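Domestic chore automation

Domestic chore automation is the effort to have general-purpose machines do the housework and light shop-floor jobs that people would like to stop doing. It is distinct from the appliance, which does one chore in a box and has done so without fuss for generations. The field's long-standing promise is a machine that loads the box, and on this point progress has been modest.

Terminology

Researchers usually speak of "manipulation", meaning any task in which an object has to be grasped, moved, opened or put down again in the right place. Manufacturers prefer "home help". Bernd Ackermann, whose survey of the subject is widely borrowed from and less widely finished, proposed "chore competence": the ability to do a job in a stranger's kitchen, on the first visit, without anyone moving the furniture beforehand. By his own measure no machine has it.

Background

Early attempts relied on scripted motion. The Skarnus arm, shown to the public in July of its launch year, could set a table for two provided that the table, the plates and the cutlery were where the programmers had left them. A tablecloth defeated it. The Folorska company took the opposite course and sold a wheeled base that could find its way around any home but could not pick anything up, a combination many owners felt they already had in a teenager.

Later work turned to learning from demonstration. A person performs the chore many times over, the movements are recorded, and a program is trained to reproduce them. Hand-held grippers became popular for this purpose, as they let the demonstrator work at a person's pace with something close to a robot's fingers. Small appliances are favoured subjects. They have doors, racks, levers and slots, and they are cheap to replace.

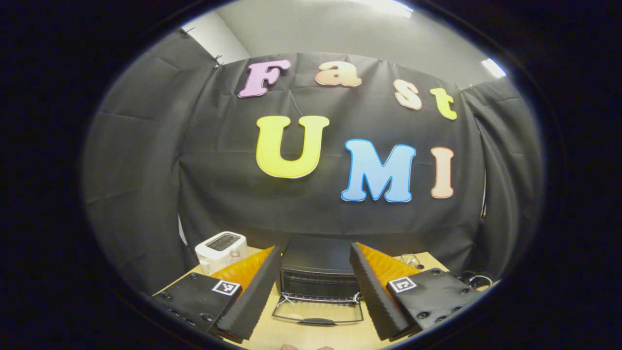
A hand-held gripper facing an open toaster oven, with a two-slot toaster to the left.

Kitchen tasks

The toaster oven is regarded as a fair test of the whole enterprise. Its door is hinged at the bottom and has to be pulled along an arc; a gripper that pulls straight back will bring the appliance with it. The rack must be drawn out far enough to reach and no farther. Bread, for its part, changes stiffness as it cooks, and a grip suited to a slice going in may be wrong for the same slice coming out.

In a trial at the Nenbridge workshop, a trained arm closed an oven door in 90 per cent of attempts. The figure was much quoted. Less quoted was the time per attempt, 15 minutes on average, during which a human observer was required to stand by with a tea towel.

Shop-floor tasks

Workshops and packing rooms have been kinder to machines, chiefly by being rearranged to suit them. Bins are bolted down, parts arrive facing the same way, and the lights stay on. The Agyeman system sorts fasteners on these terms and does it well. Moved to a bench beside an open window, it mistook a patch of sunlight for a washer and spent the afternoon trying to collect it.

Criticism

Anastasia Moschos has argued that demonstrations tend to measure the patience of the demonstrator. In a talk given on December 11, 2019, she asked developers to publish their failures alongside their successes, and to say who cleaned up. Two did. She has also objected to the phrase "fully autonomous" where it describes a machine that needs somebody to butter the toast.

Supporters reply that dishwashers were once thought impractical as well. Critics note that people still argue over how to load them.

See also

Dishwasher
Grasping (robotics)
Labour-saving device
Toast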